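The scar cream drawer
2020-10-26
Filed under: Buying things, Complaints

I got 13 stitches in my shin in October, from a garden gate with a bent hinge, and by the time I was home from having them put in, my phone was already trying to sell me something for the scar. I didn't have a scar yet. I had a hole with thread in it.

I've written before about my problem with the bathroom aisle, so regular readers can guess how the rest of this goes. I bought the stuff anyway. I'm suspicious of all of it and I still walked out of the pharmacy in Mirnau with a paper bag and a receipt for $77.
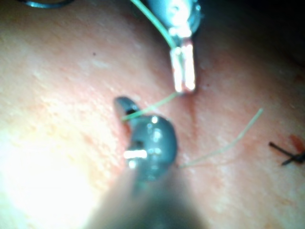 Suture thread in green, from very close.

In the bag was a tube of Tullberg scar gel, a packet of Otow silicone strips, and a tin of Langat balm that smells like a cedar closet. The tin was an impulse. It was next to the register and had a nice lid.

What bothers me most is the timing on the box. The Tullberg leaflet says to expect results with "continued daily use" over several months. Fine, but a cut shin changes over several months if you rub nothing on it at all. I have a scar on my elbow from falling off a bike in fourth grade. It was purple, then pink, and now I have to hunt for it under a lamp. If I'd been putting gel on that elbow the whole time I would be telling everyone about the gel.

Then there are the before and after pictures. Look at the light in them. In the before picture the leg has been photographed in what seems to be a parking garage, and in the after picture it's on vacation. I held the box up to the window and turned my own leg one way and then the other, and I could get half their result by moving the lamp.

The strips I'm a little softer on. My friend Babita Nigam used them after her thyroid operation and likes them, and when I pushed her on it she said that mostly they stopped her from picking at it and kept her collar from rubbing. That I believe! Covering a thing so you leave it alone sounds like sense to me. Whether it has to be a special strip at that price, I don't know, and neither does she.

I asked the nurse too, when I went back to have the stitches out. I wanted her to either bless the drawer or tell me to throw it away. She said keep it clean, follow the sheet they'd given me, keep the sun off it, and don't spend a lot. Then she asked what I'd spent, and I said I couldn't remember.

She was much more interested in the stitching than in anything I had in my bag. She called it a tidy closure and went over it for a good minute. It did make me wonder how much of what ends up on your skin is settled right there by whoever is holding the thread, and how much by how deep the cut was and whose skin it is. You can't put any of that in a tube, so I suppose it doesn't get much shelf space. 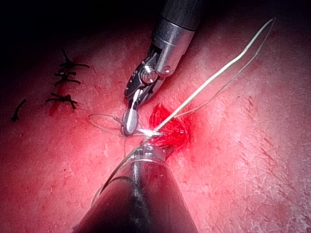
What I'm doing with the drawer

The balm is going on my hands, where it works fine as hand cream. It's a good hand cream. It costs three times what my usual one does, so I'll use it slowly.

The strips I'll finish, mainly because my boots hit the shin exactly at the sore spot. Two of them have already come off in the laundry and attached themselves to a pillowcase.

The Tullberg gel I'm going to use on one half of the scar only, the knee end, and leave the ankle end alone. My husband says this isn't a proper test, and he's right: the ankle end was the shallower part to begin with. I'd still trust it over the parking garage leg. I'll post again when the tube runs out, if I remember which half was which.

The gate has a new hinge.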